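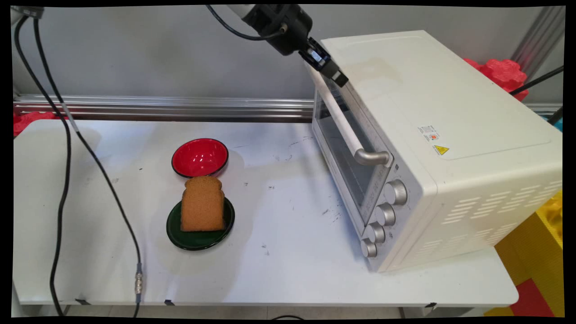
Toast, Eventually

May 31, 2019

The builder of Misura would like it known that he owns a perfectly good pop-up toaster. It lives in his kitchen, it takes two slices, and he has never had to calibrate it.

Misura lives across town at Ferkamel, the shared workshop where he rents a bench. It is a black robot arm with a gripper on the end, and its job for the past several months has been to open the door of a toaster oven, put a slice of bread inside, and close the door again. He repairs elevators for a living and would rather stay anonymous in print. "My customers ride in the things I fix," he says. "They don't need to read about the toast."

I asked how it was going. He asked whether I meant the door or the bread.

"The bread is easy. Bread just stands there on its plate and lets you come to it. The door is the project. A door has a spring and a hinge and an opinion, and the handle travels in an arc. If you pull straight back, like I did for most of the winter, the whole oven comes with you."

He keeps a log of door attempts in a spiral notebook. There are 197 entries, and by his scoring 101 of them are successes. I pointed out that this was slightly better than a coin. He said a coin has never opened an oven.

The oven was a compromise. It's white, with a long white handle across the top of the glass and four knobs down the side of the door, and he chose it for the handle. "Something you can get hold of from above. The first one I bought had a little recessed lip. I took one look at the gripper, one look at the lip, and gave the oven to my sister."

So far the knobs are his department. Misura hasn't been asked to turn any of them, and he sounds in no hurry. "Four knobs. That's four more projects."

What about the gripper?

"Bars and pivots. I like a linkage. You can see why it moves." The plates are flat and black and held at the joints by silver screws, which he tightens before every session and then, he admits, again during it. An early set backed out one at a time over an evening, and he found the last of them in his shoe. He uses threadlocker now.

The second thing he has learned to respect is light. A wrist camera sees what the gripper sees, along with a fair amount of the gripper, and a pale wall collects every shadow in the room. Early on, his software took a soft brown smudge on the wall for an object and made a sincere effort to go around it. "It was very polite about it," he says. "Ten minutes to get past a shadow."

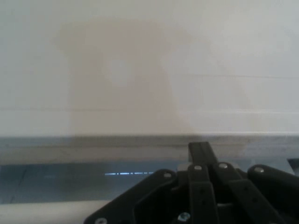

What it cost, and what it didn't

He is vague about the arm ("it came out of savings, let's say that") and exact about everything else. The motor controller is a Momelix, bought used for $75 from another Ferkamel member who had given up on a drawing machine. The oven was cheaper than the controller. The cables, of which there are always more than he wants, came out of a drawer.

Bench time is $10 an evening. I started to multiply that and he asked me to stop.

Does he ever eat the results?

"That slice is an employee," he says. "You don't eat the staff."

He has a list for the summer. It starts with getting the door to close without a bang and goes on to moving the bread off its plate without squeezing it. Butter is on there too, on the last page, with a question mark after it. His wife has asked for a dishwasher attachment. He told her it was a matter of scope - she told him it was a matter of dishes.

As I was packing up he was back at the notebook, ruling lines for attempt 198.

Recent on Tôn
- The garage loom that learned to stop
- Five used motors and what was wrong with them
- Ferkamel open evening: what to bring, what to leave in the car
- Letters: more on threadlocker

Get Tôn in your inbox once a month. You can unsubscribe at any time.

This site uses cookies to remember your settings. By continuing to read, you accept their use.

Contact | About | © 2019 Tôn | Back to top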